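Teaching two arms to share a screwdriver: a morning with the Clallum developers

Clallum is a small software team with a workroom in Dundton, and for the past two years it has been writing the code that sits between a pair of robot arms and whatever task they have been given. The team's current favourite is taking a framed panel and working round its edge with a hand tool. I went to see them in June, and spent most of the morning talking to the lead developer, who had a mug of tea in one hand and a keyboard in the other and was delighted to be asked.

One arm handles the tool, the other goes to the panel, and the wrist camera gets a close view of the screwdriver.

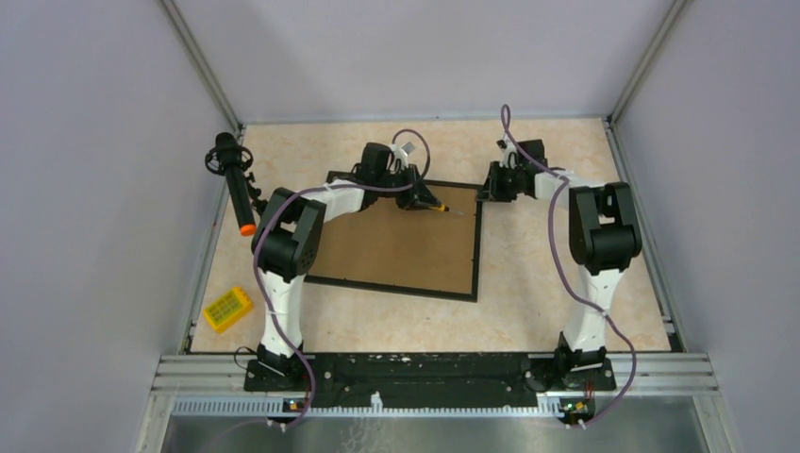
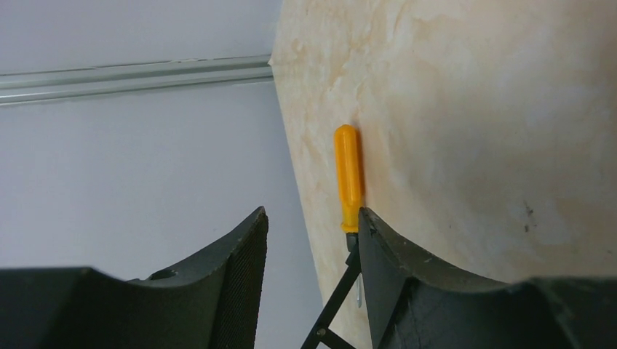
Why an ordinary screwdriver?

I began with the obvious question. Plenty of robots have a driver bolted to the end of the arm, so why go to the trouble of picking one up?

"Because picking it up is the interesting bit!" the developer said. "If you bolt a tool on, you know exactly where the tip is for ever. You measure it once and you go home. When the gripper takes hold of a handle, the tip could be anywhere within a few millimetres, and it could be pointing slightly off as well. So the software has to work out where its own tool is, every single time, before it does anything clever."

A handle is a nasty shape for this, it seems. It is nearly a cylinder, so a camera can tell you very well where the long line of it runs and very little about how far it has been turned. The grooves along the handle help a bit. The narrow neck and the collar help a great deal, as they give the software something to fix on lengthwise.

"We spent weeks on the neck," the developer said, laughing. "I could draw you that neck from memory."

Two views, two jobs

The team's perception code takes pictures from a fixed camera that looks over the whole work surface and from a small one at the wrist. I had assumed the two would be blended into one grand picture of everything. That was the first version, and they dropped it.

"We had this lovely merged model and it was slow and it was wrong in ways we couldn't explain," the developer said. "Now the big view answers big questions. Where's the panel, which way is it turned, is the other arm in the way? The wrist view answers one small question, which is where the tool is compared with the fingers. They're allowed to disagree, and if they disagree by too much, the arm waits."

The waiting matters a lot to them. Early on, the software would average the two answers and carry on, and the average was usually worse than either. Now there is a limit, set in a plain text file that anybody on the team can change, and a log entry whenever it is reached. I was shown the log. The message reads "views do not agree, holding", and there is something rather polite about it.

I asked about the gripper blocking its own view, as the fingers and the thin bars of the linkage come right up into the wrist camera's picture and cross in front of whatever is being looked at.

"Oh, constantly. You never see the whole shaft. You get the handle, then a bit of metal, then a black bar, then a bit more metal if you're lucky. The trick is that we know where our own fingers are. The joints tell us. So we paint the fingers and the bars out of the picture before the tool finder gets to it, and we tell the finder, those parts are unknown, don't guess. Before that it kept deciding the bar was part of the screwdriver. It thought we owned a very strange screwdriver."

The planner they call Kárason

The part that decides how the arms move is called Kárason, a name it picked up in its first week and has kept through three rewrites. Its job is to take a short list of goals (hold the tool here, touch the frame there) and turn them into movements for both arms that don't end with an elbow in an elbow.

Kárason plans for the two arms together. This was the change the developer was keenest to talk about, and we went through it on a whiteboard until there was no room left on the board.

In the older way of working, one arm was planned first and the second had to fit round it. That is quick, and on a large table it would be fine. On a walled work surface like theirs, with both arms reaching into the middle, the first arm would take the easy route and leave the second one nowhere to go. The planner would try, fail, and try again with the same first arm in the same awkward spot.

"You'd see it give up on something a child could do," the developer said. "Just lift your elbow! But the elbow was already decided. So now nothing is decided until both are decided. It's a bigger problem and it takes longer to think about, but it stops throwing away good answers."

How much longer? On the test set they use, which holds 298 saved situations, Kárason is allowed 90 milliseconds for each plan. If it hasn't found anything by then, it returns the best partial movement it has, provided that movement ends somewhere both arms can safely stop. The team argued over that last condition for a good while. Some of them wanted a full plan or nothing at all.

"I was in the nothing-at-all camp, and I was wrong," the developer said. "Moving a little way and looking again is often the best thing you can do. The view changes. The thing that was hidden isn't hidden any more."

Cables count too

I had not expected to spend so long on cables. Each arm on the rig has a purple one that follows it up and loops over the gripper, and a loop like that has opinions about where it wants to go.

The planner doesn't try to work out the exact shape of a cable, which would eat the whole time budget on its own. It carries a soft, fat region round each arm instead, and a path that pushes one arm's region deep into the other's is given a poor score. It can still be chosen if everything else is worse. The developer called this "a grumble", and that is the word in the code as well: there is a function called grumble, with a number going in and a number coming out, and a comment underneath asking people not to rename it.

There is a second term for twisting. A wrist can often reach the same position by turning one way or the other, and the planner keeps a running total so that it prefers the turn that undoes the last one.

Holding on and letting go

The control side runs under all this and has a much shorter memory. It doesn't know what a screwdriver is. It knows how hard the fingers are being pushed and how far each joint is from where it ought to be.

What it does have is a set of modes, and I found these the easiest part to follow. In "free" mode an arm goes where it is told and treats any push as a surprise. In "near" mode it slows and expects to touch something. In "touching" mode it stops caring so much about exact position and pays attention to force, so that a finger against the edge of a frame leans gently and doesn't try to win.

"Almost all our bugs live in the gap between two modes," the developer said. "You touch a moment early, you're still in free, and the arm thinks, hello, something's wrong, and backs off. Then it's not touching, so it goes in again. Back off, in again. We called it the woodpecker."

The woodpecker was cured by making the change between modes gradual. The arm now slides from one set of rules into the other over a short distance, and the perception code tells it how sure it is of that distance. When the cameras are less sure, the slide starts sooner.

Replay, replay, replay

If I had to pick the piece of work that impressed me most, it would be the tooling, which the team was almost shy about. It is called Gromau, and it records everything: pictures, joint positions, plans that were used, plans that were thrown away, every mode change. Afterwards you can drag a slider back to any moment and ask the software to think again from there with today's code.

The developer brought up run 3313 for me and put it beside run 3318. They start from much the same position and then part ways, and Gromau marks the step where the two plans first differ. Click on that step and it lists which scores changed. In this case it was the grumble, which had been turned up between the two.

"Before this we'd stand there and watch the arm and make up stories," the developer said. "It went left because it doesn't like the wall. It went left because of the light. Everybody had a story. Now you open the run and look, and it's nearly always something dull, like a frame of reference that's the wrong way round."

Anyone on the team can pin a note to a moment in a recording, and those notes become tests. Change the planner, and every pinned moment is run again overnight. Some of the notes are quite technical. One just says "why so high??"

What comes next

The next piece of work is handing over: passing the tool from one gripper to the other without putting it down in between. It sounds like a small step, but for a moment both arms are holding the same object, and every tiny error in where each one believes the tool to be turns into a pull on the handle. The plan is to let one arm go soft while the other stays firm, then swap.

"We've got it going in simulation, where everything is beautiful and the handle is a perfect tube," the developer said. "I can't wait to see what it does on the real rig. I've already made a folder for the bug reports."

The folder was on the desktop when I left, and it had two files in it.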